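Vilum Height-Adjustable Desk, White
Sold by Retton Home Office
Updated 4/6/19

I've been selling desks for a long time and I don't get excited about many of them, but I'm really fond of the Vilum. I bought one for the shop office before we ever listed it, and I've been doing the invoices on it since December!

The top is white with a matte finish, so you don't get that glare off the window when you're trying to read a screen. It does show pencil marks and coffee rings (mine does, anyway). A damp cloth and a drop of dish soap takes care of most of it. Please don't use the scrubby side of the sponge. Akinyi Mugo in our returns department has seen what that does and she would like me to put it in capitals, but I'm not going to.

You raise and lower it with a crank on the right-hand side. I know, everybody wants a motor now. The crank takes me nearly 40 turns from bottom to top, and it's quiet enough to use on a phone call. If you want the motorized one, look at the Brometti – it's a good desk, just heavier and quite a bit more money.

Delivery is two boxes. The legs are the heavy one, so get somebody to help you up the stairs. You'll need a Phillips screwdriver and a clear patch of floor. Build it upside down on a blanket, and leave all the bolts a little loose until the last one is in.

White power strip, white tabletop.

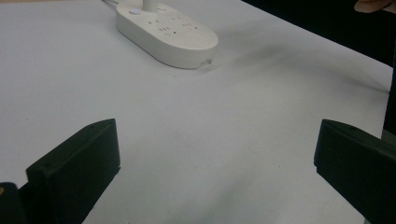
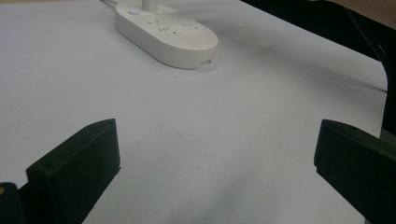
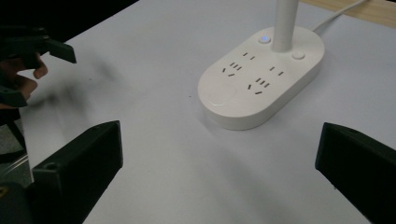

Colors: we only stock the white. Kioko make a walnut top that fits the same legs and I can order it for you, but allow 5 weeks and there's no returning it once it's been drilled.

The price is $300 with the legs included. Shipping is free if you're in town, and for everyone else it gets worked out at checkout. The warranty is 2 years on the crank and the legs. The top isn't covered for scratches or heat marks, so use a trivet if you're the kind of person who eats lunch at your desk (I am).

If you'd like to try one before you buy, come by the shop and ask for me or for Akinyi. Sit at it, lean on it, wind it up and down as much as you like. Bring your own chair if it fits in the car – people do, and it's a much better test than using one of ours.

Njoroge Rugemalira

Spare crank handles and replacement feet are on the parts page.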